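Furkik Pair: hand-held grippers for teaching by demonstration

Hi, Océane Pelletier here. I run the little shop side of Doolan, and I wrote this page myself, so please forgive the rambling! I get asked about the Furkik Pair more than anything else we carry, mostly by people who have a robot arm already and are sick of steering it through every task with a joystick.

The idea is simple. You hold one gripper in each hand, you do the job the way you'd normally do it, and the camera on the gripper records what the fingers are up to. Later your training software uses those recordings to teach the arm. No arm needed while you record, which means you can do it at a kitchen table or in a spare bedroom (I've done plenty of both).

What you get in the case: 2 grippers, 2 charging cables, a spare set of finger pads and a printed quick-start sheet. The pads are the part I'd fuss over. They pick up lint like crazy, so wipe them with a damp cloth before a long session and let them dry.

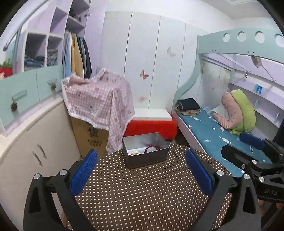 Small floppy things are where I'd start, by the way. Everybody wants to begin with a block or a mug, and sure, that works, but jewelry and string will teach you a lot more about your own hands. Slow down near the object, close the fingers all the way, wait a beat, then lift. My first batch was useless because I was rushing the grasp every single time.

How many recordings do you need? Depends on the task, but I stopped at 500 for a two-handed bracelet pickup and was pretty happy with the results on our arm. Clifford Grewal, who looks after our workshop in Harkorside, likes to shift the container and the objects a bit between takes, and I've copied him ever since. It's a little tedious. Put some music on.

If you'd rather drive the arm live, the pair also works as a remote control through the Cisus bridge (sold separately). I like it for touch-ups, when the robot has mostly learned a task and keeps fumbling one step.

Price for the full case is $1665, shipping extra. The next batch goes out in March, and preorders are open now. Spare pads ship any time. Got an odd task in mind? Write to me through the contact form and tell me what you're trying to pick up, I love those emails!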